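Give the folding project its full year

By Flurina Ammann

The school board at Rutport will soon decide whether the second-year robotics course goes back to competition work in October. The competition is popular with parents. It has a trophy, a coach trip and a score at the end. I think the course should stay with laundry.

Since the autumn, the students have been working on one task, which is getting a machine to fold a T-shirt. I was against it at first. I teach in the same building and thought it was a poor use of a good budget. A shirt is worth very little and a teenager can fold one badly in a few seconds.

What changed my mind was watching the class do the dull part. Each student folds by hand with a gripper, again and again, and the recordings are used to train the software. The target for the year is 1240 usable folds. By the February break they had 300, and 50 of those were thrown out when two students found they had been starting from different corners. They wrote a rule for it, argued over the rule, and wrote a better one.

In the competition years, most of the work was done by whoever could already program. The rest painted the chassis. This year there are 16 students in the group and all of them have folds in the set. Some who had never spoken in class now have strong views on sleeves.

There are fair complaints. The work is slow, and there is not much to show at an open evening. Konrad Moser has said that universities know what a trophy is and don't know what a folded shirt is. He may be right about that. But a student who can explain why a set of recordings was no good, and what was done about it, has something to put in an application too.

The course costs the same either way. I would ask the board to leave it alone for one more year and let the group finish what it set out to do.
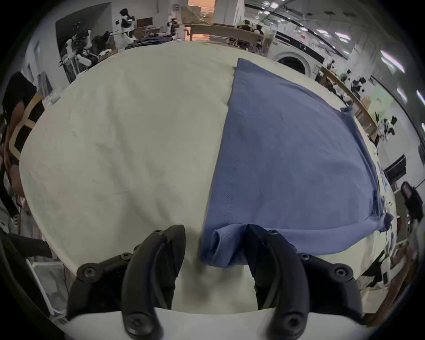 Dayana Cárdenas writes that she agrees about sharing out the work but would keep the competition as an option for the summer term, as her son chose the course for it and has folded enough shirts.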